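How Does a Robot Learn to Open a Door?

You may have seen a video where a robot folds a shirt or opens a cupboard, and a cheerful voice says, "It taught itself!" Be careful with that sentence. Somebody did a lot of work before that video was made, and it was mostly people.

Many new robots learn from examples. An example is one try at one job, saved from start to finish. The computer saves what the robot's camera saw and how every joint in the arm and hand moved. One example is not much use. A learning program needs a big pile of them before it starts to find a pattern.

Where do the examples come from? Very often, a person steers the robot. The person moves their own hand, and the robot's hand copies it. When the job is finished, they put everything back and do it again. And again.

Ehsan Awan does this kind of work at a company called Skalmont. His team wanted a robot to learn how to work the handles and switches on electrical cabinets, the big metal boxes that hold the controls for machines. They saved 1484 examples. That took 14 weeks.

"People think I play with robots all day," he says. "I turn the same handle 90 times and then I have lunch."
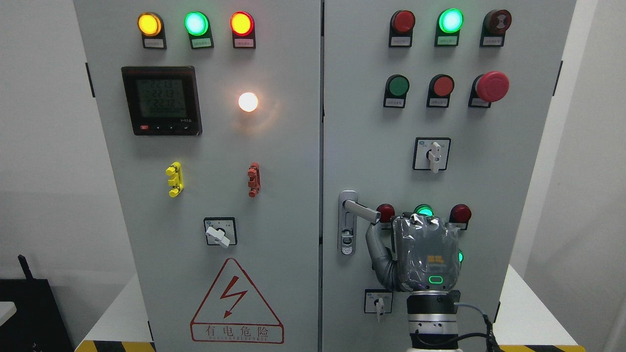
A robot finger presses on the lever of a cabinet door handle. The red triangle on the other door warns of dangerous electricity.

Look at how many things there are to get wrong on doors like these. There are lights, buttons and switches, and there is a big red emergency stop button. You know which part is the handle because you have met hundreds of handles. The robot starts out knowing nothing about any of them. It has only its examples to go on.

That leads to a problem you should know about. Suppose every example shows the same cabinet in the same room. The robot may get very good at that one cabinet. Roll it over to a different one, with the handle a little higher or on the other side, and it might poke at plain metal. Did it learn "how to open a door"? Or did it only learn "move my finger to this spot"? From the outside, those two can look exactly the same.

Bad examples cause trouble, too. If the person steering is tired and bumps the door first, the robot may learn to bump the door. It can't tell which part was the mistake. So someone has to go through the saved tries and throw out the bad ones. Ehsan's team threw out up to 90 in a single week.

Does all this mean learning robots are fake? No. Some of them can do things that would be very hard to write out as step-by-step rules. But "it taught itself" skips over Ehsan and his 14 weeks.

Next time you watch a robot video, try asking these:

How many times did it try before this one?
Has it ever seen a different door?
Is a person steering it right now?

If the video doesn't say, you are allowed to wonder.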